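**Fruit in the cubbies - notes for my bit, April 1, 2022**

Say good morning, wait for the chairs to settle, and thank Horacio Godoy for letting me go on before lunch, which is a kind thing to do for someone talking about apples.

Start with the shelves. I have become very fond of a big white cubby unit, one fruit to a compartment and plenty of space left around it. Leave the slides up while people find their glasses.

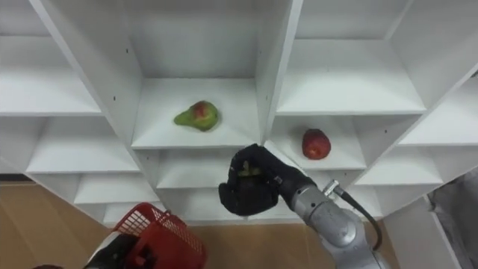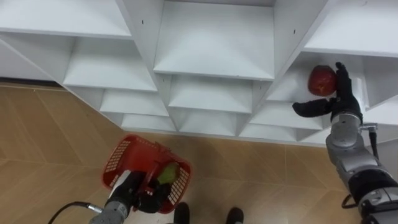
The same white cubbies in all three. 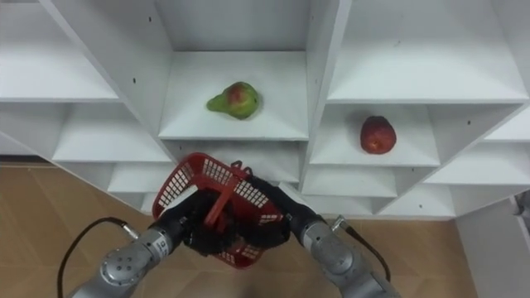 Horacio wrote back to my first draft that a bowl does the same job and takes up far less wall, and he would like me to answer that before anyone asks. Fair enough! My answer is that the pear at the bottom of a bowl gets forgotten, and I have thrown away enough brown pears to feel strongly about it.

Then the Torimska kitchen (slow down here, I always rush it). We gave them 24 compartments in November and they wanted 50 by the end of the month. Mention that apples and pears had 2 separate columns at first, and that people mixed them up cheerfully within days.

Basket next - take it to the shelf, fill it there, carry it back to the table. Pause for questions, and remember to pass round the sign-up sheet for the Pulell visit.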